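The Small Kitchen Gets Put Away

Six square feet of counter. That was what the old place gave me, and for eleven years I cooked on it, badly, with a colander balanced on the kettle. So when people ask why I care so much about where a bowl goes, well. That's why.

This month it's tables. Specifically the plain white kind, and what ends up on them, and why one mug and a plate can make a room feel either finished or abandoned. I spent an April morning on this with Kevin Ó Riain, who lays out kitchens for a living and has strong opinions on mint green. He's for it. Mostly.

His rule, if he has one, is to buy by color family and stop early. Two greens, one blue, something dusty and pinkish for the plate. Then let the food do the rest. A bright bottle, a bit of fruit. "If you need a seventh thing," he told me, "you needed a different first thing." I wrote that down and then bought a seventh thing on the way home. A ladle. No regrets.

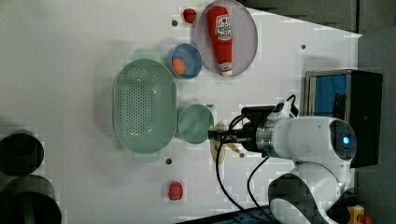
Mint colander and matching cup, blue bowl, ketchup on the mauve plate.

Start with the colander. Most of us own one that's too big for the sink and too ugly for the shelf, so it lives in the oven and gets preheated twice a year. An oval one is a different animal. It goes lengthwise on a narrow shelf, and with flat handles at the ends it can hang off a hook or sit across a basin, depending on the basin. Measure yours first. I didnt. Mine sits a half inch proud on one side and rocks when the potatoes go in.

Pale green is forgiving, too. Goes with white, goes with wood, goes with that awful beige tile the landlord swears is cream. Undmont has been selling a whole line in it, cups and baskets and little scoops, and Baidoo does a darker version which I like less but which my sister has filled her entire apartment with. Matched sets are a trap if you buy all of it. One cup and one colander, fine. Toothbrush holder, no.

Bowls next. Small and round. Blue, because almost no food is blue, so whatever you put in it shows up. An orange glows. Eggs look like somebody planned them. Kevin keeps one bowl out at all times and puts exactly one item in it, which I thought was precious until I tried it at home and realised I was eating the fruit instead of watching it go soft in a heap of eight others.

The plate. A wide one with a raised rim is really a tray that nobody is embarrassed by, and it solves the condiment problem. Ketchup, hot sauce, the sticky vinegar — all of it leaves rings. Put the plate under and the ring is on the plate. Lay the bottle on its side if it's nearly done, or stand it on its cap, I'm not your mother. When people come over, the whole lot lifts off the table in one go.

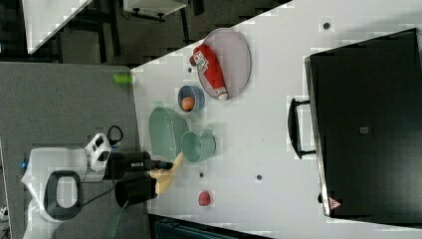
Then there's the question of standing things up versus letting them lie. I used to be strict. Everything upright, handles to the right, like a shop. Kevin tips his cups over when he's between jobs and leaves them, and the baskets too, and his kitchen looks like a place where lunch happens. Mine looked like a showroom that had run out of staff. I've loosened up. There's a mug on its side by my elbow as I write and the world is still going.

Baskets with holes in the sides are worth a word. Good for garlic, onions, the potatoes you swore you'd use. Air gets through. Crumbs get through as well, so put a cloth under, and shake it out over the sink once a week or you'll find out what lives there.

Cost. I ran the numbers for a whole kitchen done the careful way, shelving from Prutadeck, a Beren table, all the soft-colored odds and ends, and it came to $1,064. Which is a lot. The odds and ends alone were $50. Do the odds and ends. Live with them a season. The table you already have is probaby fine, wipe it down, clear it off, put back only what you reach for.

Last thing, red. You want a little of it. Ketchup counts, and so does a tomato. Strawberries in season. A red spot on a white table pulls the greens together in a way I can't explain and Kevin wouldn't try to. He just moved a tomato two inches, looked at it, moved it back, and went to make coffee.

Comments (4)

marthab_kitchens
The oven colander!! Mine has a melted handle from exactly this. Ordering an oval one tonight.

Tomas
$50 for cups and bowls is still $50. Thrift stores, people.

greenspoon
Does the Undmont green chip? I had a set in the blue and the cups went first.

D. Hallam
Tried the one-item bowl. Husband put his keys in it. Now its the key bowl.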